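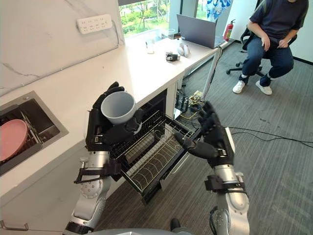 17 août -- Le consultant est reparti

Deux jours que Janelle Pascual nous « accompagne ». Elle vient de chez Agbayani, elle a un très bel ordinateur et une façon de dire « votre existant » qui me donne l'impression d'avoir laissé traîner du linge. Notre existant, c'est un serveur qui date d'avant mon embauche, 178 comptes utilisateurs pour une boîte où je n'ai jamais croisé autant de monde, et un logiciel de facturation, Wallatow, que seul Amado Rivera sait relancer quand il se fige.

Réunion de restitution ce matin. Trois heures. Le rapport commence par nous apprendre que nous dépendons trop d'Amado. Amado, assis au fond, a hoché la tête avec gravité et demandé si cela ouvrait droit à une augmentation. Silence du côté de la direction, qui a trouvé tout à coup beaucoup d'intérêt au café. 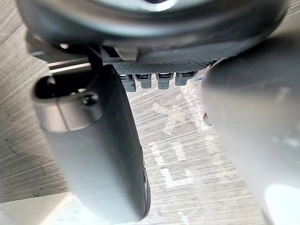
Ensuite on a parlé migration. Tout doit partir chez un hébergeur à Rirninden avant l'hiver, sauf la paie, qui reste ici parce que le directeur « préfère la savoir à côté ». J'avais proposé à peu près la même chose en juin, dans un courriel de dix lignes. Version Janelle : schémas en couleur et le mot « trajectoire » à chaque page. Je ne suis pas vexé. J'ai relu mon courriel en rentrant, il était très bien.

Le pire, c'est qu'elle est compétente. Elle a trouvé en une matinée pourquoi les sauvegardes de l'agence de Putonham échouaient depuis le printemps : le disque était plein. J'aurais dû regarder -- j'avais même reçu l'alerte, rangée par une règle de messagerie de mon invention avec 200 autres du même tonneau.

Demain, supprimer la règle. Fermer aussi les comptes des gens partis, en commençant par celui du stagiaire, qui a encore les droits d'administrateur. Et rappeler Amado, Wallatow s'est figé à dix-sept heures.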